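October, early evening

Tea's gone cold next to me and I've got a blanket over my knees, so this is going to be a long one. I did my walk this morning! Out along the path on the Nonddale side, same as I've been promising myself since summer, and I got all the way to the bench before my hip started complaining.
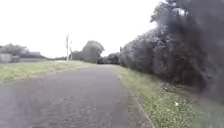
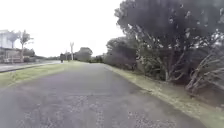

The Nonddale path this morning, grass along the side and a long straight way to go.

So, the quilt. I told Zyanya Ochoa I'd have the top finished before she comes over from Grimasgate, and I thought I had loads of time, and now I don't. She's bringing her long-arm frame money (well, her half of it) and we're supposed to decide whether we're really going in on the thing together. It's a lot for two women who mostly make pot holders.

I've got 39 blocks done. The pattern wants 40. You'd think one more block would be an evening's work, wouldn't you? But I'm out of the rust-colored print, the one with the tiny leaves, and it's in every single block so far. I bought it at Arellano years ago, off the remnant table, and I never wrote down the name of it. I called them after lunch and the girl was sweet about it and put me on hold twice, and then she said if I brought a scrap in she'd hold it up against what they have. I'm not hopeful. Remnants are remnants.

Mom would have pieced it out of the trimmings. She used to sew strips together no wider than a pencil until she had enough to cut a square from – and you could never find the seams afterward unless she showed you. I dumped the scrap bag out on the bed and I think there's maybe enough if I'm stubborn. There's also half a bobbin of her old gray thread in there, wound so tight it squeaks. I put it in the tin with the buttons.

Jaqueline Zavala called while I had all that spread out. She wants to know if I'll do the raffle quilt for the school again, and I said yes before she'd even finished asking, and then I sat on the edge of the bed and said a bad word. They made 600 dollars on the last one! I can't very well say no to that. But she wants it in blue and yellow, and I don't own any yellow. I don't even like yellow. I'm going to try her on gold.

The Grister is skipping stitches again too. I cleaned out under the plate and got a wad of lint the size of a mouse, put in a new needle, rethreaded the whole business, and it ran fine down one seam and then went right back to skipping. It might be the batting dust or it might be that the poor machine is older than my marriage. If it gets worse I'll have to take it in, and that's two weeks without it, and then forget the quilt top altogether.

Supper was soup from the freezer, the bean one, with too much pepper. I ate it standing up so I could keep looking at the layout on the floor. I moved the dark blocks down toward the bottom and I like it better. Then the cat walked across it and lay down on row three, so that's where things stand tonight.

Tomorrow: Arellano with the scrap, stamps, call Zyanya back about the guest room. Pick up needles, size 14, the good ones.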